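30th March

Moisture meter comparison, continued. Offcuts from the Jarman delivery, all cut to 600 mm, end grain sealed with wax. The aim is still to find out how far the Jevau pin meter drifts from oven-dry values when the pins go in across the grain instead of along it.

Cut test piece F this morning from the middle of the widest board, well clear of the end checks. Starting mass 292 g on the small balance. Balance zeroed before and after, no shift. Into the oven with the door vent half open. Weigh again tomorrow and keep going until two readings agree.

Pin readings on F before it went in: along the grain steady, across the grain lower and slow to settle. Same pattern as D and E. C is still the odd one out, higher across than along. Checked the pins on the spare block and they are straight.
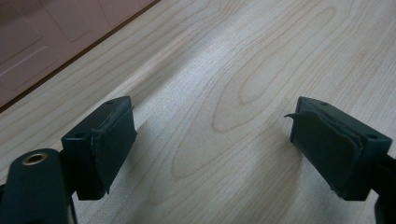
Hiwot Mersha: C came from the bottom of the stack, against the concrete. I would expect a wet face and a drier core, and short pins will only see the face. Try the long insulated pins at a third of the thickness before you throw the result out.

Fair point. Long pins are with Etenesh until the end of the week. C goes back in its bag with the label outside so that it does not get cut by mistake.

Store logger: downloaded 3,617 records from the Flovlow unit. Usable after removing the stretch with the flat battery: 2,246. Humidity in the store falls overnight when the heating comes on early, then climbs back by mid-morning. The boards nearest the door must be following that to some degree but the surface readings are too coarse to show it. Mulugeta wants the logger moved to the back wall. Agreed, but only after the present run, otherwise the two halves cannot be compared.
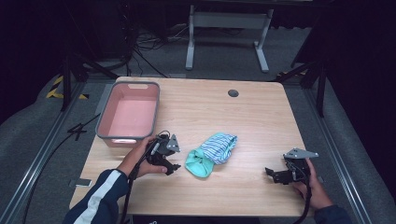

Table with basket and cloths.

Species correction: the meter was set to group two for the first three pieces and group three for the rest. My mistake. Readings corrected from the table in the manual and both values entered, original in pencil. 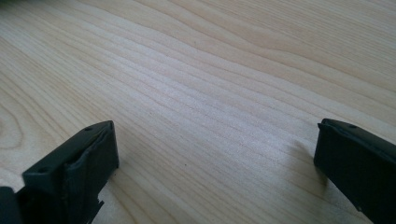 Pin placement needs a proper rule before the next batch. "Along the grain" is clear enough on a straight quarter-sawn board and means very little on a face with any figure. The table top is a fair case: diagonal grain, closely packed and wavy across the middle, and a swirl towards the left side where it loops round on itself. Two pins set there could be along at one and across at the other. Proposed rule: no pins within a hand's width of a knot or swirl, and pencil the local grain direction on the face before measuring.

To do: second weighing of F. Ask Etenesh for the long pins. Find out whether the Genent wax takes up any water of its own, as it is being counted in the wet mass at present.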